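Workshop notebook -- Zadodel arcade fitout

December 30, 2020
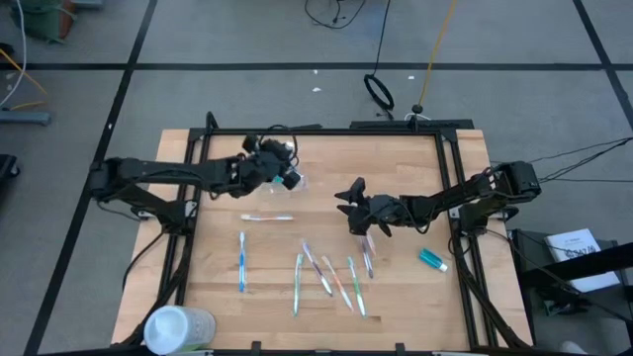
Clear wrapper in the left gripper.

Print this page | E-mail this page

Right, last entry before the break, and it's all about the food hall again. Dušan Michalík and I went through the Zadodel plans this morning with the tenancy list spread across the floor (his knees are better than mine) and I reckon we've finally got the ground level sorted. Mostly sorted. The bakery still wants the corner and so does the juice bar, and only one of them can have it!

Where we've landed: Vávra takes the double shopfront next to the escalators, homewares and a bit of gift wrapping out the front. Orkis gets the long skinny tenancy on the car park side. I wasn't keen on that one because the ceiling drops where the ductwork runs through, but they've seen it twice now and they love it, so who am I to argue. Dultenard are doing all the directory boards and the hanging signs, and their colour samples turned up yesterday. The dark grey is gorgeous. The cream looks like old custard under our lights -- I've put it back in the box and written NO on the lid.

Made a full-size mock-up of the directory board out of foam core and stuck it to the door. Read it from 10 metres back and the tenancy names were fine, but the little arrows vanished completely. Bumped them up and tried again. Much better, though now the toilets arrow looks more important than the cinema one (might be fair enough in a shopping centre, come to think of it).

Seating for the food hall is the bit still keeping me up. We've got 30 tables on the plan, and the aisle past the noodle place is too tight for a pram and a trolley to pass. Dušan wants to pull out 4 of them and run a bench along the wall. I drew it up and it does look good, and the cleaners will thank us. Centre management will moan about losing seats. Let them moan until I'm back.

Floor tiles: the supplier says about 3,000 left from the October batch, same glaze. I want a box of them here to lay against the ones already down before anyone signs anything. We got caught out on the upstairs landing and I still see it every time I walk over it.

To do after the break -- ring Dultenard re arrows, get the bench priced, chase the bakery for their exhaust drawings, find my good tape measure.

Comments

tess_m: Custard sign for the custard shop? I'd vote for it.

Dušan: Tape measure is in my ute, sorry. Bench price should be in by the time you're back.

Graeme: Please give the bakery the corner. You want that smell hitting people as they come in the doors.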